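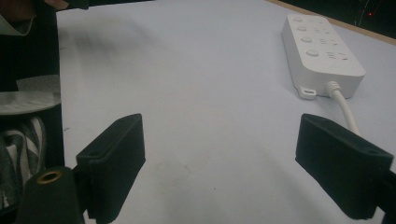 Print this page | E-mail this page

Sport and Local Rivalry: Handout 3
Reading a fixture record
Posted 9/27/21 by Hildegard Reuter

Students should read this handout before the seminar and bring their completed table to it. The material follows the chapter by Minttu Eskola in the course reader, with some changes to the order.

3.1 The head-to-head record

A head-to-head record lists every meeting between two clubs and gives the result of each. It is the figure most often quoted in a match preview, and it is often quoted badly. The Bruvelham and Diketthorpe record is a useful case. Bruvelham leads the series overall, but most of its wins belong to the early period, when Diketthorpe had no ground of its own and played every match away. A reader who sees only the total will miss this.

When quoting a record, state the following:
- the first and last season covered
- whether cup ties and friendly matches are included
- how abandoned matches have been treated
- the venue of each match, where known

3.2 Early sources

The parish at Diketthorpe holds a notice of 1831 for a game of football against "the men of Bruvelham". It gives no score and no rules. Eskola does not count it as part of the series, and students should follow her in this. It may be cited as evidence of local rivalry - it may not be cited as a fixture.

3.3 Attendance

Gate figures before the league was formed come from newspapers and are usually rounded. The December meeting was reported by one paper as drawing a crowd of 400, while the club's own ledger shows 200 paid admissions. Both may be correct. Members and children were let in free, and the ledger did not record them. Give both figures and name the source of each.

3.4 Seminar task

Using the Halonen tables, prepare a record for Bruvelham and Rullska in the form set out in 3.1. Add a commentary of no more than 200 words on any change in results between the first and second halves of the series. Work may be done in pairs, but each student must hand in a separate commentary.

Reading: Eskola, chapter 4. The notes on promotion and relegation are optional at this stage.

This site uses cookies. By continuing to browse you agree to our use of cookies.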